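Setting up the rod packet cell in the simulator

Last updated 2024-08-22

These are the working notes for the Stovov cell, the single-arm table we use at Skesholm to rehearse picking up packets of welding rod. They assume you already have the simulator installed and can open the room file. If you only want to run the cell, skip to the section on the pick height.

Before you start

Load the room file first, then the table, then the arm. The loader lets you do it in any order, but if the arm goes in before the table it takes its zero from the floor and every height will be wrong. Check that the arm's base sits flat on the grey block and that the block sits flat on the tabletop. Zoom right in to do this. A gap of a millimetre or two is hard to spot from the normal view and will show up later as a gripper that stops short.

Set the physics rate to 100 steps a second. The Erkberg settings file that comes with the arm uses 25, and at that rate the fingers sink into the cardboard before the contact is picked up. Save the change in the cell file, not in the arm file, or the next update will overwrite it.

Placing the packets

Put the three packets down parallel to each other, labels up, with enough room between them for an open finger on each side. Place the green block last, beside the row. Drop each item from just above the surface and let it settle for 80 steps before you touch the next one. Anything still moving when you save will be moving when you load.
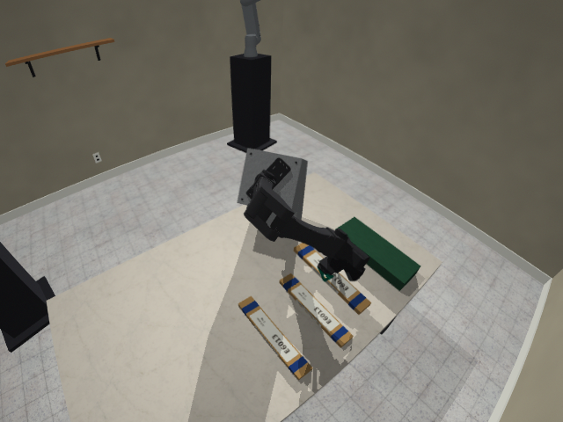 Once everything has settled, save the layout under a new name. Keep the old one. The layouts are small and it is useful to be able to go back.

Turn on shadows from the arm if you are recording the camera views. They slow things down a little, but the packet finder was trained with them on and it misses labels without them.

Setting the pick height

Open the Magnusson panel and choose Jog. Bring the wrist over the middle of a packet with the fingers pointing straight down, then lower it in small steps. Stop as soon as the contact light comes on. Read the height from the panel and write it down. On our table it is 156 mm, measured from the wrist flange to the tabletop, but take your own reading after any change to the base.

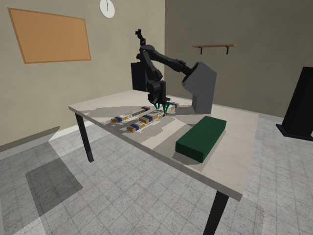 Fingertips on top of a packet during the height check.

Go back up, open the fingers fully and turn the wrist until they will close across the narrow side of the packet. Lower again past the contact height so that the pads reach down the sides. If the fingers catch the cardboard on the way down, the wrist angle is off. Raise the arm before correcting it; turning the wrist while the fingers are touching will shove the packet out of line and you will have to reload the layout.

Repeat the check on each packet. They should all give the same reading. If one differs, it has not settled properly.

Checking the reach

Jog the arm to the packet furthest from the base and watch the elbow value on the panel. It should stay out of the red band all the way. If it doesn't, move the whole row closer to the base and save the layout again.

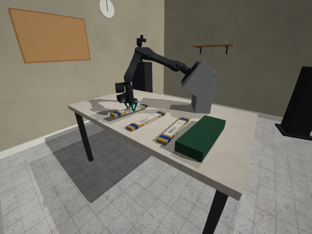 Do I need to repeat the height check if I only move the packets?
Reload the saved height and test it on one packet. The full check is needed only when the base, the gripper or the physics rate has changed.

Finishing

Send the arm to its rest position, close the panel and then save the cell. If the panel is still open, the jog speed is saved along with everything else and the next person's first move will be very slow.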